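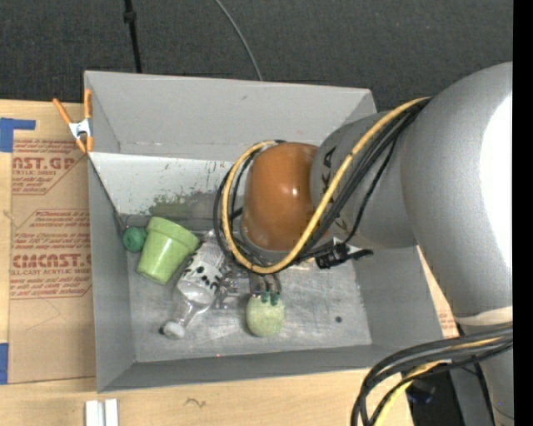
Building Services: Water Metering at Postthorpe
2024-07-12
Farzana Saha, Utilities

The utility bill for the Postthorpe building is calculated from a single meter in the basement, read once per billing period. That figure is accurate, and it has very little diagnostic value. It gives a total volume and no indication of when the water was used or where it went. The submeters were added so that the total could be divided between tenants, and until January they were used only for that purpose.

In January the main meter recorded 3,858 gallons more than the sum of the submeters. A difference between the two is normal. Meters have a stated accuracy band, the band is wider at low flow, and a main meter and a group of submeters that are not read at the same moment will always disagree by a little. The January difference was too large to be explained this way, and it was in the same direction as the differences in the preceding periods, which had been smaller and had been written off as reading error.

The rest of this item covers the method used to find the loss, the result, and the changes to metering at both sites.

Minimum night flow

The standard method is to look at flow when demand should be at its lowest. In an office and workshop building with no night shift, that is the period between midnight and 4 a.m. Any flow recorded in that window is either a known load or a leak. Known night loads at Postthorpe are the humidifier feed, the ice machine on the second floor and the automatic regeneration of the water softener. The softener was the first item to be ruled out. It regenerates by volume and not by clock, so it can run at any hour, and on the nights when it does run the record is useless for this purpose. Those nights were removed from the data.

The main meter already had a pulse output that had never been connected. A Pons logger was wired to it and set to record at one-minute intervals. With the softener nights removed and the humidifier valve closed for the duration of the test, the remaining flow between midnight and 4 a.m. was 393 gallons per night. The ice machine accounts for a small part of that and shows clearly in the record, as it fills in short bursts at regular spacing. The rest was a flat line.

The shape matters more than the volume. A running toilet with a worn flapper gives a sawtooth record: the tank drains slowly, the fill valve opens, the tank fills, the valve shuts. A faucet left open gives a flat line that begins and ends abruptly. A leak in pressurized pipe gives a flat line that does not end, and rises slightly at night when the street pressure rises. The Postthorpe record was of the last type. It was also larger than the January difference would suggest, so either the leak had grown or some of the flow was passing through a submeter and being billed to a tenant. Both were the case.

Isolation

Isolation was done by closing branch valves in sequence during the night window and watching the logger. The procedure is simple on paper. In practice several of the branch valves at Postthorpe had not been operated since installation, and a gate valve that has been open for years will often fail to close fully. A valve that passes water when shut gives a false result, so each was checked by opening a drain on the downstream side and waiting for the flow to stop. Two valves failed this check and were replaced before the test was repeated.

With good valves in place, the flow was traced to the two branches serving the north side. The first was upstream of its submeter: a compression fitting above the corridor ceiling, dripping onto the outside of a waste pipe and following it down into the riser. No ceiling tile was stained. This part of the loss was the part that appeared as the January difference. The second was downstream of its submeter, at a relief valve on a water heater. The discharge pipe from the relief valve is hard piped to a floor drain and cannot be seen into without removing a cover. The tenant on that branch had been paying for the discharge and has been credited.

Pressure

The relief valve was not defective. It was opening because the pressure in the branch was too high. The pressure reducing valve at the building inlet is set to 60 psi, and the gauge beside it read 60 psi whenever it was checked, but it was always checked in the daytime with water being drawn. A recording gauge left on the branch over a weekend showed the pressure climbing at night well past the set point. The seat of the reducing valve was scored and no longer closed tightly under no-flow conditions. Street pressure was passing through it slowly and building up behind it.

This is a common fault and is easily missed. A reducing valve should be tested under flow and also with all outlets closed for long enough for the downstream pressure to settle. The quarterly check sheet asked only for a gauge reading. It now asks for both, with the time of day noted next to each. The seat and diaphragm have been replaced. The expansion tank on the water heater was also found to have lost its air charge, and it has been recharged to match the set point. The expansion tank should be checked with the water side drained down. A reading taken with the system at pressure shows the system pressure and says nothing about the charge.

Changes to metering

The logger at Postthorpe will stay on the main meter. Readings are sent hourly and compared with a night baseline, and an alert goes to the utilities desk if the baseline is exceeded on three consecutive nights. A single night is not used as a trigger. Late working, cleaning contractors and softener regeneration would each cause false alerts often enough that the alert would be ignored.

The submeters will be replaced as they reach the end of their service interval with the Cendus type, which has a pulse output and a lower starting flow. The older meters do not register at all below their starting flow, so a slow drip downstream of one of them appears in neither the tenant's reading nor any alert based on it. It does not always appear at the main meter either, as the main meter is a larger size and has a higher starting flow of its own. Meter size should follow the expected flow and not the pipe diameter. The main meter at Postthorpe is one size larger than the present load requires, and the question of changing it has been raised with the utility.

Alilholm has no submeters and a simpler pipe layout. A logger will be fitted to the main meter there once the meter pit has been pumped out and the lid replaced. The same night window will be used. The irrigation line at Alilholm runs from a tee ahead of the building shutoff, so it has to be closed separately during any test. The valve is in the green box next to the loading ramp, and it closes with a quarter turn.

Valve tags

All branch valves at Postthorpe now have numbered tags, and the riser drawings have been corrected to match. Tenants who find a valve without a tag are asked to report its location to the utilities desk and leave it in its present position. Valves on the north side will be exercised again in the fall, outside working hours, and notices will be posted at the elevators before the water is shut off.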